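**Nuanchan Khunthong** · 5/7/26

1/ I moved to Govmont four years ago and I want to write a little about buying used dishes. I learned it slowly, so maybe it helps somebody who is furnishing a first kitchen.

2/ When I came, I bought a new set in a box. Everything was the same gray. It was practical, but I never enjoyed setting the table. My neighbor Eduardo Quintela took me to the thrift store in Cindbridge and I came home with 6 soup bowls, all from different families.

3/ First lesson: run your finger slowly along the rim. The eye misses small chips, the finger finds them. I do this before I look at the pattern, otherwise I am already in love and I forgive too much.

4/ Second lesson: tap it gently with a knuckle. A healthy piece of porcelain rings. If the sound is dull, there may be a crack you cannot see yet. In the store this looks strange, but people get used to you.

5/ About gold rims. Please keep them out of the microwave. I knew this and I still forgot it one evening, with a saucer from my aunt in Tanasarn. There were sparks and then I had one less saucer.

6/ The dishwasher is also not kind to gold or to old painted flowers. I wash these by hand with a soft sponge and water that is warm, not very hot. It takes me 3 minutes after dinner.

7/ For old decorated plates I am careful with food too. Some old colors can contain lead. If I don't know the age of a plate, I use it under a plant or for keys, or I hang it on the wall.

8/ Price: in Covbridge I paid 75 cents for a dessert plate last October. In an antique shop the same kind of plate can cost as much as a lunch. I go to the church sales first, and early.

9/ Somebody asked if the plates must match. For me, no. I keep one thing in common, a white background, and the flowers can disagree with each other. 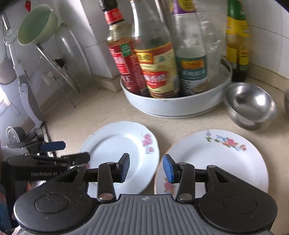
10/ Next time I will write about glasses, where I have made many more mistakes. If you know how to remove the cloudy layer from old ones, please tell me. Vinegar helped only a little.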